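家事ロボット・自動化 なんでも談話室
スレッド：で、ロボットは結局もう家事できるの？(作業場の雑用も可)

1 ：ねじ山なめ太郎
前スレが落ちたので立てました。
うちは一階が木工の作業場、二階が住まいです。掃き掃除、工具戻し、洗濯物、皿、全部ためこむタイプなのでこの話題には人生がかかってます。
最近の動画を見てるとタオルは畳むわ食洗機には入れるわで、正直めちゃくちゃワクワクしてるんですが、実際に触ってる人の話が聞きたい！
メーカーの宣伝の貼り付けだけはご遠慮ください。失敗談大歓迎。

2 ：おから味噌
乙です。前スレの洗濯ばさみの話の続きがしたかったので助かる。

3 ：kuromame_z
洗濯ばさみ、まだ無理って結論じゃなかった？

4 ：おから味噌
>>3
つまむところまではいける、つまんだまま布をはさむのが無理、で止まってたはず。布の厚みで開き具合を変えないといけないから、片手が布、片手がピンチで、両方を見ながらになる。

5 ：ハンダ吸い取り線
職場でHegdeの卓上アームを入れて、部品の小分けをやらせてます。トレーから袋に11個ずつ入れるやつ。
これは「できる」と言い切っていいです。昼休みの間も黙々とやってくれて、戻ってきたら箱が埋まってる。初日は嬉しくて弁当食べながらずっと眺めてました。
ただ袋の口を開けるのは人間です。静電気で口がくっつくと、あいつは口の上に部品を置いて満足してしまう。

6 ：ねじ山なめ太郎
>>5
置いて満足ww
でも小分けやってくれるだけで相当うらやましい。ビスの仕分けとかいけます？ 長さ違いが混ざったやつ。

7 ：ハンダ吸い取り線
>>6
平らに広げてあればいけます。缶にじゃらっと入ってる状態からだと絡まって二本一緒に持ち上げたりする。振って広げる皿を自作したらだいぶ良くなりました。

8 ：流し台の番人
水を差すようで悪いけど、それは昔からある自動機の仕事であって家事とは別物だと思う。
家の中は毎日ものの位置が変わるし、床に靴下は落ちてるし、子どもは走る。小分けができることと、散らかった部屋を片付けられることの間にはものすごい溝がある。
俺は「まだできない」派です。あと何年かかかると思ってる。

9 ：kuromame_z
>>8
溝があるのは同意だけど、溝の幅は去年と今年で全然違うよ。
うちの研究室寄りの知り合いのところだと、洗面台の上の片付けを任せて、歯ブラシを立てる、コップを伏せる、タオルを掛けるまで通しでやってた。しかも初めて行った家で。見ててちょっと声が出た。

10 ：流し台の番人
>>9
何回やって何回うまくいったの？ 一回の成功なら俺の猫でもドアを開ける。

11 ：kuromame_z
>>10
そこを言われると弱い。数は聞いてない。次に会ったら聞いとく。

12 ：北窓の編み物
主婦というか在宅で編み物の仕事をしてる者です。詳しくないので場違いだったらごめんなさい。
Londusexの掃除と拾い物をする台車型のやつ(腕が一本ついてるの)を5月から使ってます。床の毛糸玉を拾ってカゴに入れてくれるのが本当に本当に助かっていて、膝が悪いものですから、しゃがまなくていいだけで一日の疲れ方が違うんです！
黒い毛糸は苦手みたいで、影だと思って通り過ぎます。あと糸の端がほどけてると、カゴまで玉を運ぶ間に部屋じゅう糸だらけになります(笑)

13 ：ねじ山なめ太郎
>>12
場違いどころかこういうのが一番読みたいです！ ありがとうございます。
拾うのは一個にどのくらいかかります？

14 ：北窓の編み物
>>13
測ったことはないですけど、お茶を淹れて戻ってくると床がきれい、という感じです。遅いとは思いますが、急いでいないので。

15 ：流し台の番人
>>12
実際に毎日使えてるのは素直にすごい。失礼な聞き方になるけど、助けに行くことは？

16 ：北窓の編み物
>>15
あります。椅子の脚の間に入ると腕を上げたまま固まるので、呼ばれて(音が鳴ります)椅子をどかします。毎日一度はありますね。朝のうちに椅子を上げておくと平気です。

17 ：アルミ粉まみれ
切削屋です。作業場側の話をすると、ワークの着脱はとっくに任せてるけど、切粉の掃除はまだ人間。
ベッドの隅に溜まった長い切粉、あれは引っかけて引っぱって切れたら持ち替えて、って手が勝手にやってるけど、言葉にしようとすると説明できない。そこを覚えさせるのに、最近は人が実演して真似させるやり方があるでしょ。あれをPrustskaって小さい会社の人たちと試してます。

18 ：kuromame_z
>>17
kwsk 実演って何回分くらい集めてるんですか

19 ：アルミ粉まみれ
>>18
最初の週で203回。そこで一回学習させて動かしたら、切粉のない所を丁寧に引っかいてた。
次に、切粉の溜まり方をわざと変えながら足して234回まで行ったところで、急に溜まってる所へ手が行くようになった。差は31回なんだけど、増やした中身がバラけてたのが効いたんだと思ってる。
取れるかどうかは半々。手前の隅はいい。奥はカバーに当たるのを怖がって引き返す。

20 ：ハンダ吸い取り線
>>19
引き返すのわかる！ うちのも棚板の近くで遠慮する。実演した人間が遠慮してたのがそのまま移ってるらしくて、自分の癖を見せられてる気分になります。

21 ：アルミ粉まみれ
>>20
それだわ。奥をやってたの俺だ。腰が痛くて途中でやめてた。

22 ：流し台の番人
ちょっと待って、じゃあ半々で「できる」に入れるの？
俺は人間が横に立たなくていいところまで行って初めて「できる」だと思う。半々なら結局あとで全部見て回るんだから、手間は減ってない。

23 ：アルミ粉まみれ
>>22
減ってるよ。見て回るのと、手を突っ込んで切粉を引っぱるのは疲れ方が違う。指も切らない。

24 ：北窓の編み物
わかります。膝も同じです。

25 ：流し台の番人
>>23 >>24
うーん。怪我と膝の話をされると反論しづらい。
でも皿洗いは？ 皿は半々じゃ困るだろ。割れる。

26 ：おから味噌
皿はEkovのキッチン用アームを展示場で触らせてもらったことがある。平皿はきれいに立てる。茶碗もいい。箸がだめ。箸立てに入れる時に一本だけ倒れて、拾おうとしてもう一本も倒す。
係の人も一緒に「あー」って言ってたのがよかった。

27 ：ねじ山なめ太郎
箸はな……人間でも食洗機の下に落とすもんな……

28 ：kuromame_z
細長い、柔らかい、透明、このへんが全部残ってる宿題だと思ってる。あと奥が見えない引き出し。
逆に言うと、硬くて形がはっきりしてて手のひらサイズのものは、かなり散らかった部屋でももうやれる。一年前の自分に見せたら信じないと思う。

29 ：流し台の番人
>>28
「かなり散らかった」は人によるからなあ。展示用に三つ四つ転がしたのを散らかったと呼ぶやつが多すぎる。配線がのたくってて、物が積んであって、逆光で、そういう所で見たい。

30 ：ハンダ吸い取り線
逆光はほんとに鬼門。うちは西日の時間になると小分けのミスが増えるのでブラインドを下ろしてます。夕方4時。

31 ：おから味噌
植木の水やりはどう？ あれこそ任せたいんだけど。旅行中とか。

32 ：北窓の編み物
>>31
うちのは水は持てない決まりになっています。説明書に絵つきで大きく書いてありました。

33 ：アルミ粉まみれ
水やりは自動給水の杭を刺した方が早いって言うと怒られる流れ？

34 ：おから味噌
>>33
怒らないけど夢がない！ 葉っぱの裏も見てほしいの！

35 ：流し台の番人
そこは杭でいいだろ。俺が言いたいのもそれで、専用の道具があるところまで腕にやらせる必要はない。乾燥機も食洗機もロボットみたいなもんだし。

36 ：kuromame_z
>>35
専用機が増えていくと台所と洗濯場が機械で埋まるんだよね。うちは狭いから、腕一本で順番に全部やってくれる方に賭けたい。遅くていい。寝てる間にやってくれれば。

37 ：流し台の番人
寝てる間に皿を割る音で起きたくない。

38 ：ねじ山なめ太郎
>>37
それは確かにww

39 ：kuromame_z
>>10 の件、聞いてきました。洗面台の片付け、16回やって通しで成功したのは11回だそうです。失敗の内訳はほとんどタオル。掛けたつもりで手を離して床に落とす。

40 ：流し台の番人
>>39
わざわざありがとう。思ってたより高い。これは素直に訂正する、俺は三割くらいだろうと踏んでた。
それでも俺の中ではまだ「できる」じゃないけど、「手伝える」には入れる。

41 ：おから味噌
番人さんが動いた！

42 ：アルミ粉まみれ
タオルは指の開き具合なんだよな。離すのが早いか、離したつもりで引っかけて一緒に持って帰ってくるか。うちの切粉も離すところが一番下手。つかむ話はみんなするけど、離す話をもっとしたい。

43 ：ハンダ吸い取り線
>>42
わかりすぎる。粘着テープなんか最悪ですよ。指にくっついたまま次の部品を取りに行く。

44 ：北窓の編み物
毛糸もです。指にふわふわがたまってくるので、週末にピンセットで取っています。ちょっとかわいいです。

45 ：ねじ山なめ太郎
スレ主です。読んでるだけで一晩たってしまった。
自分の中で整理すると、小分けと着脱はもう任せられる、床の拾い物は椅子を上げておけば毎日いける、洗面台は七割弱、切粉は手前だけ、箸とタオルはこれから。思ってたよりずっと進んでて嬉しいです。
うちの作業場で言うと、まず床の端材拾いからだと思う。硬いし、手のひらサイズだし、>>28の条件にぴったり。逆に工具戻しは後回しかな。棚がごちゃついてるし、自分でもどこに戻すか毎回違うので、教える側の俺がまずだめ。
あと離す練習の話は目からうろこでした。端材もカゴの縁に引っかけて落としそうなので、口の広いカゴを

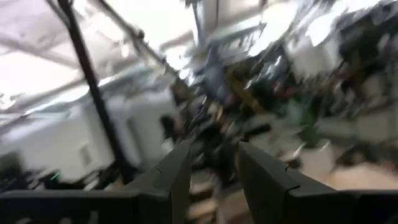 買うところから始めます。深さは浅めがいいのか深めがいいのか、どなたか試した人いたら教えてください。作業場の床は合板で、継ぎ目に少し段差があります。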